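The Certificate for Room 1206

1. Appointment

In August the Office of Domestic Standards appointed Mateja Perić as examiner in the matter of Drumum, applicant, and its household machine, registered under the name Kobori. The applicant sought a certificate stating that the machine was fit to perform laundry duties in an occupied home. No such certificate had been issued before. The form had been printed, however, and a box of them stood under the examiner's desk, where she rested her feet on it.

The rules allowed the examiner one visit and a report of no more than 2000 words. She was to answer a single question with either "fit" or "not yet fit." She was not to speak to the machine, and she was not to assist it.

Her mother, who had run the laundry at the Zarkier Hotel until her hands gave out, asked over supper which word she would use. The examiner replied that she could not discuss an open matter. Her mother said that in that case she should watch how it put things down.

2. The Room

The visit took place at the applicant's premises, in Room 1206. The examiner signed the register at 9 in the morning and was shown to a chair. A washer-dryer stood in its stack on the left, with a printed sky and green hills behind it. The floor was herringbone, better than the one in her own apartment. The task had been set up on a white desk against the wall, where a yellow basket sat in the lower half of a wire shelf.

The engineer in attendance stated that the machine would take hold of the basket, lift it, and return it to its place. The examiner asked whether there would be laundry in it. The engineer said that laundry was the subject of a later application.

The examiner wrote this down. She also wrote that the machine was taller in the room than it had been in the papers, and then struck the sentence out as an impression. Kobori stood over the desk with one arm folded before it and the other raised high, the black fingers open. Cables ran up from its shoulders and across the floor. It held that position for so long that she looked at the engineer, who was looking at the hand.
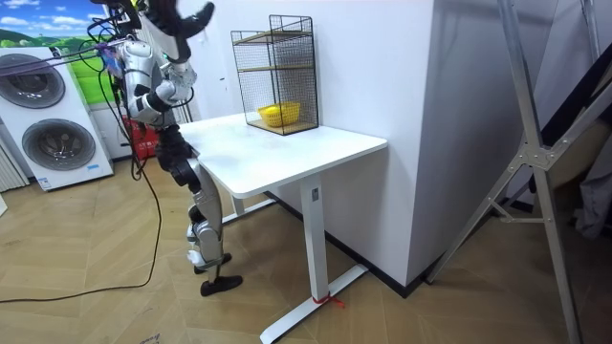
3. The Attempts

The first attempt was withdrawn by the applicant before contact. On the second, the machine touched the rim of the basket and stopped. The engineer asked that the record show a stop and not a failure. The examiner agreed to "stop," which was accurate, and declined to add anything to it.

There was then an interval. The engineer typed. The examiner, who had been told to bring nothing to eat, ate a cracker out of her coat pocket and considered the provisional findings. A grown person could have moved the basket while talking on the telephone. A child could have moved it and would have needed to be asked several times. She found that she had no entry on her form for either comparison.

The next attempt began without notice. Both arms went forward together, low, toward the opening in the shelf. One hand curled beneath the basket at the left. The other spread its fingers along the right side with the thumb up against the rim. The basket came up from the board by a very small amount and stayed there, held between the two hands.

The examiner had expected to feel that she was watching a crane. She recorded in her private notes, which are not part of the file, that it was the way her mother had carried things in the last years at the hotel, with the whole of both hands, when she no longer trusted the fingers alone.
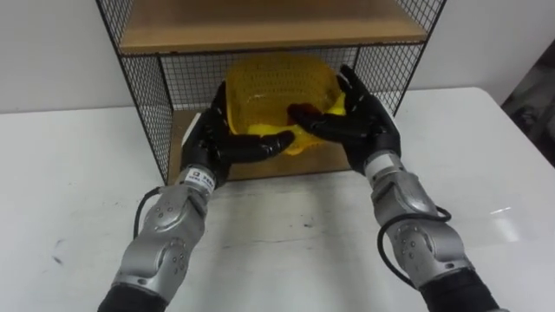

4. The Return

The machine then lowered the basket. The left edge met the board first and the right edge followed. The fingers did not open at once. They remained where they were through a pause that the examiner did not time, and afterward they withdrew, one hand and then the other, without disturbing what they had put down.

"Is that fit?" the engineer asked.

The examiner reminded the engineer that findings were issued in writing.

5. Finding

The report was filed within the limit. It noted that the machine had been shown lifting and returning a basket, that nothing had been washed, dried, folded or carried across a room, and that a home contained a great many objects that were not that basket. It found Kobori not yet fit. A copy was sent to Zesico, the applicant's insurer, in the usual manner.

Under "Other Remarks," a section normally left blank, the examiner entered one line: "Puts things down well."

The Office returned the report and asked her to delete the remark as falling outside the question. She answered that the section had been provided by the Office and that she had used it. The report was accepted as filed. That evening she read the line aloud to her mother, the matter now being closed, and her mother asked to hear the part about the left edge again.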